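Home | Forums | Shop Builds | Log in

Folding arm, month 5 – still losing to a T-shirt

benchgoat
Spent $339 on the Jekier arm, then another 70 on finger pads from Elamard. My current project is teaching it to find a collar. It prefers sleeves.

sung_fan_no1
Your fingers are too fat. File the tips down.

benchgoat
Filed them in November. Now they're thin and wrong.

ohm_on_the_range
Disagree about the tips. It's the wrist camera angle – tilt it until you see the neckband before you close.

sung_fan_no1
He could tilt it at the moon. Fat fingers.

benchgoat
Tonight's attempt, light blue shirt, finger down in the folds:

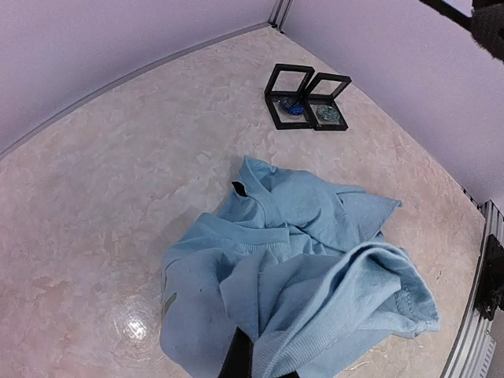

torque_wench
Slow the close way down and lift a little before you pull. Mine quit grabbing two layers after that.

1640 views | 5 shares

Comments
latheandlet: Denim next?
benchgoat: No.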